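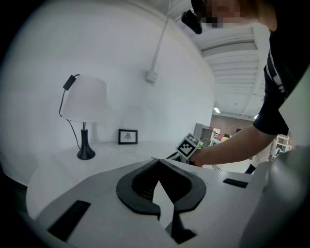
Kidley opens its second repair counter in Bresley

15/10/2025 — I've been fixing other people's belongings for a living since I left school, and I still get a little giddy when a new place opens its doors. So I'm very happy to say that Kidley, my small repair business, now has a second counter, on the ground floor of the old Fagerlund building in Bresley, right across from the bus station.

If you know our first shop, you know how it works. You bring in the thing that broke, we take a look while you wait, and we tell you what it'll cost before we pick up a screwdriver. Lamps, toasters, suitcases, wind-up toys, reading glasses, the odd accordion (yes, we've had 2 of those, and they both went home playing). If we don't think it's worth your money, we'll say so and you don't owe us anything.

The new counter has a longer bench, better light, and — finally! — a proper wall of drawers for spare parts. My old boss used to keep his in coffee cans, and I did the same for far too long. We've also got room to sit down, so you can have a cup of something while your zipper gets sorted out.

We tried the idea out in July with a pop-up table at the Bresley street market. I figured we'd get a handful of people and a sunburn. We took in 108 repairs, ran out of paper tickets before lunch, and had to borrow a pen from the cheese stand. A lot of folks asked when we'd be back for good, and I went home that night and started looking at leases.

Joining me in Bresley is Embla Kristiansen, who'll be running the counter day to day. She trained as a watchmaker and has a lot more patience than I do.

"People come in sort of embarrassed, like it's silly to care about a kettle," Embla says. "I love those jobs. It's usually something small and they've had it for years."

Our glues and fillers come from Resine, the same supplier we've used from the start, and we'll be selling small tubes of the clear stuff at the counter along with felt pads, fuses and shoelaces.

To kick things off, the first 40 customers get their repair at half price, parts not included. We're also starting a free Saturday-style fix-it class once a month — no tools needed, just bring something that's already broken so you can't make it much worse.

The Bresley counter is open now, and you can walk in without an appointment. For bigger items, please call ahead so we can clear some floor space. Reporters who'd like to stop by can ask for me or Embla at either shop.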